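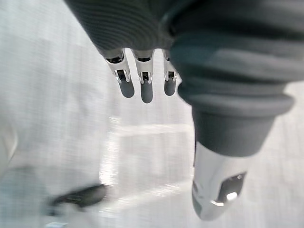

Right hand from the wrist camera, arm swinging over the floor. Ticket 273, attachment 1.

Ticket 273
Subject: Right hand slow to close during open day demo, thumb lagging behind fingers
Site: Sorkholm, demo hall
Opened by: Wilma McIver
Assigned to: Josphat Kinyua
Status: Monitoring

Wilma, Saturday 9.40
Morning all. Doors open at eleven and the right hand is being a pain. Fingers close when I ask them to, but the thumb comes in late, sometimes by a good second, and by then the fingers have already nudged whatever it was meant to be picking up. We did the beanbag pass 6 times before breakfast and it dropped two of them. It was fine when we packed it up at Cinley, so I'm wondering about the van. I've put a still from the wrist camera on the ticket. The floor is a smear but the thumb and the fingers are clear enough, and I can't see anything out of place on the metal parts. Is there something obvious I should try before I start taking the sleeve off?

Josphat, 9.52
Hi Wilma, please leave the sleeve on for now! It's a horrible job getting it back over the base and you've got just over an hour. Looking at your still, the ribs on the thumb look evenly stacked to me, so I'd start with the boring stuff. Can you power the hand down (only the hand, leave the arm up), wait a full minute, then run the homing routine and tell me what the thumb count says at the end? Should be 3,550 or very close to it.

Wilma, 10.05
Done. Thumb count 3,497. Did it again and got the same number, so at least it's consistent. Fingers all homed without a grumble.

Josphat, 10.09
Right, so that's 53 short. The thumb thinks it's open when it's still got a bit of travel left, and the controller then holds it back at the start of every close. That'd give you the lag. Have you got the Barasa profile loaded by any chance? It has the old open limit in it.

Wilma, 10.14
Oh for heaven's sake. Yes. Kheri loaded it last night because the wave looks nicer on that one – and it does, to be fair to him. I'd assumed it was only arm moves.

Kheri, 10.16
Sorry, that was me. I thought so too. The wave is in the arm file but the profile pulls the hand settings in with it. I can copy the wave across to the Clesodska profile if somebody gives me ten minutes with the laptop.

Josphat, 10.18
Do that please. Then home the hand again after the profile change, not before, or it'll hang on to the old limit. And drop the close speed to the middle setting for today. You've got children coming.

Wilma, 10.41
Clesodska profile on, wave copied, hand homed. Thumb count 3,550 on the nose. Beanbags going across nicely and the thumb is meeting the fingers when it should. I've also tried it with the foam cup, which is my usual test for anything too keen, and it held it without squashing it. Going to get the barrier tape out. Thank you both!

Wilma, 13.20
Quick one from the lunch break. Busy morning, far more people than I'd planned chairs for. The hand has behaved apart from one late close around noon, which might have been me pressing the pedal twice. A little girl asked if it gets pins and needles and I've decided I'm using that next time. Log from the morning run is in the shared folder.

Josphat, 13.48
Had a look at the log. The noon one is a double press, you can see both of them, so you're off the hook for hardware. Thumb current is a touch higher than I'd like on the long reaches, though. Nothing to stop for. Keep it out of the low sweep if you can do the afternoon show without it.

Wilma, 13.51
Can do. Erick is narrating the two o'clock and he prefers the table stuff anyway.

Erick, 16.35
Afternoon shows both done, no drops. We skipped the low sweep. One visitor shook hands with it for rather a long time and I hit pause, only to be on the safe side. It released straight away. I homed it again after we closed and got 3,548.

Josphat, 16.50
Lovely, that's well within what I'd expect. I'm leaving this open on monitoring until it's been back on the bench and I've checked the thumb current with the sleeve off. Kheri, could you take the hand limits out of the Barasa profile, or at least rename it so it's obvious? Brian has the same file on the Cinley unit and he'll want to know before his August visit.

Kheri, 16.58
Renamed it and messaged Brian. Limits I'll do when I'm back at my desk.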